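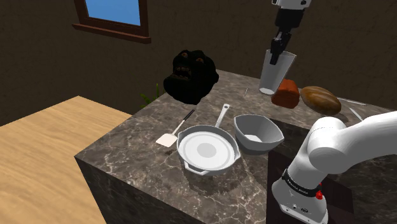
Figure 2.1 A rendered robot arm beside a dark marble counter.

Chapter 2
Money You Can't Spend Yet

Every racing game has an economy, and most of them are run about as well as a lemonade stand in July. In Hirnoston, our sample game for this chapter, the player starts with 2000 credits and a car that corners like a sofa. The first decent engine costs 1536. That leaves enough for tires or paint, and most players buy paint.

Miloslav Ševčík, who balanced the prices, first set the engine at 20 credits. Testers owned everything before dinner and went home. He then raised it so high that they went home sooner.

We begin with sources and sinks — where credits enter the game and where they drain away. Section 2.2 turns to entry fees, using the Wilska Cup. Keep a pencil handy, and leave the paint shop alone until the exercises.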